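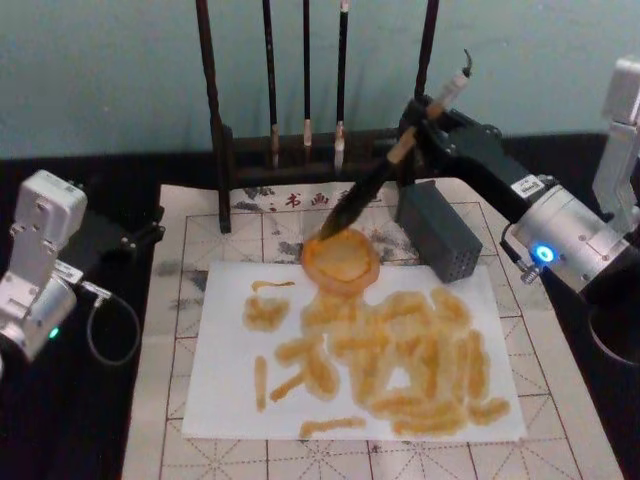
Slide 2: The table with strokes on the paper

(Give them a moment to look, then start talking. No hurry.)

Good evening, everybody, and thank you for coming out to Fistamdale in January, when I'm sure your own kitchens were a good deal warmer than the road.

I want to begin with paper, ink and a big brush, because that's where I began, and I was dreadful at it! Look at the tip for me. The bristles are dark and full, and they come down to a point right near the top of the sheet. My first teacher at the Flasach workshop had us practice just that, touching down, for 4 whole evenings before we were allowed to go anywhere with it.

Now the mat. You'll see the brown grid, with diagonals running through each square. That's the 米 pattern, named for the character for rice, which it looks like (draw it on the flip chart, nice and large). The lines help you find the middle of a character, and they tell you when you've started to lean. I lean left. I have 187 practice sheets in a box at home and I lean left on every one.

(Pass the spare brushes around, left side of the room first.)

Hold it loosely, please, a bit above where you'd hold a pencil, and let your shoulder do some of the work.

(If the Frei sheets have been handed out, go to slide 3. If they haven't, tell the story about the spilled ink.)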